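Home > Walls, Floors and Ceilings > Painting

Faint grey patch keeps coming back through fresh paint in rented flat

Posted in February by Tane Sheehan, Gilchrist

I am moving out of a first-floor flat in Gilchrist at the end of next month and have been trying to leave it in the state I found it, or at least in the state the inventory claims I found it. The kitchen wall was a sort of pinkish beige when I arrived. The inventory calls it "neutral". I have now put three coats of what the shop swore was the same colour over the stretch behind the table, and every evening when I put the light on there is a grey patch in it, as if somebody had leaned there for years. In the morning it's gone. By teatime it's back.

The deposit is 500 and the agent is the sort of man who photographs skirting boards. I've been through most of a tin. Before I buy another, is it damp, is it old smoke coming through, or have I simply painted it badly? The wall feels the same all over when I put my hand on it. There was a radiator near there once, judging by the capped pipes. My sister Merle says it's the paint and I should have used a roller. Merle has never painted anything, but she has been right before and I'd like to head her off.

Fuseini Akpalu
Regular poster, 2,019 replies

Damp. It's always damp. Get a dehumidifier.

Shigeru Chiba
Retired decorator, 3,954 replies

I wouldn't buy a dehumidifier on the strength of that.

Damp doesn't clock off at breakfast. If water were coming through, you'd have a mark with some sort of edge to it, often a yellow or brown tidemark, and you'd have it at all hours. Old nicotine does the same: it bleeds through emulsion in blotches and stays there looking at you until you seal it. A patch that turns up with the light switch is nearly always to do with the light.

There are two likely versions. The first is a plain shadow, and I say this with respect, having once spent an afternoon sanding one in a customer's hallway in Pudberg. She brought me tea and let me get on with it. A shadow with a soft edge doesn't look like a shadow. If the lamp is big or has a cloudy shade, or if the thing in the way is some distance off the wall, you get a grey smudge that fades out on all sides and could be anything. Put the light on, stand by the wall, and have someone move everything between it and the lamp, one item at a time. Include the lampshade itself. If the patch moves, you have been painting a shadow, and you can stop.

The second is what we call flashing. You paint part of a wall, the new bit dries with a slightly different sheen from the old bit, and you can't see it head on in daylight but a low lamp picks it out beautifully. Three coats over one stretch, put on by brush, is just how to get it. So Merle may have a point about the roller, I'm afraid.

To tell them apart, turn off the kitchen light and hold a torch almost flat against the wall, shining along it. Flashing will show as a dull or shiny area with a boundary where your brush stopped. A shadow will have vanished altogether.
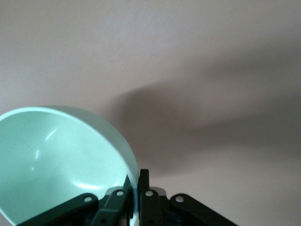 If it is flashing, don't touch up any more. Every touch-up adds another edge. Give the wall a wipe with sugar soap, rinse it, let it dry overnight and then do the whole thing corner to corner in one go with a medium-pile roller. Cut in one section at a time and roll into it while it's still wet. Use one tin. If you need two, tip them both into a bucket and stir, even if the labels match. The labels always match. I had a run of Grusport matt years ago where the labels were the only thing that did.

And don't paint by lamplight. You miss bits, and you find them again at eight in the morning with your coat on.

Sushil Semwal
New member, 80 replies

Agree with Shigeru, mostly. One thing to add about the agent. Check your contract before you paint a whole wall, as mine (a Staltard tenancy, the long one with the bit about picture hooks) said I wasn't to redecorate without written permission, and I had to write a rather humble email after I'd done it. They said fine. It took them five weeks to say fine.

Also take your own photos in daylight with the date switched on. Do it from the middle of the room, which is where the agent stands.

Tane Sheehan
Original poster

Did the torch thing. No boundary that I can find. Then I took the lampshade off and the patch went with it. The shade is mine. I bought it in the autumn because the old one made the room look like a dentist's.

So that's three coats of paint over a lampshade. I've not told Merle. Thanks all, and Fuseini, I'll keep the dehumidifier in mind.

Fuseini Akpalu

Could still be damp.

Related discussions
Can you paint over sugar soap residue?
Brush marks on a matt ceiling
Landlord wants the wall "back to magnolia", which magnolia?
Capping off old radiator pipes, is this safe to leave
How long does an opened tin of emulsion keep?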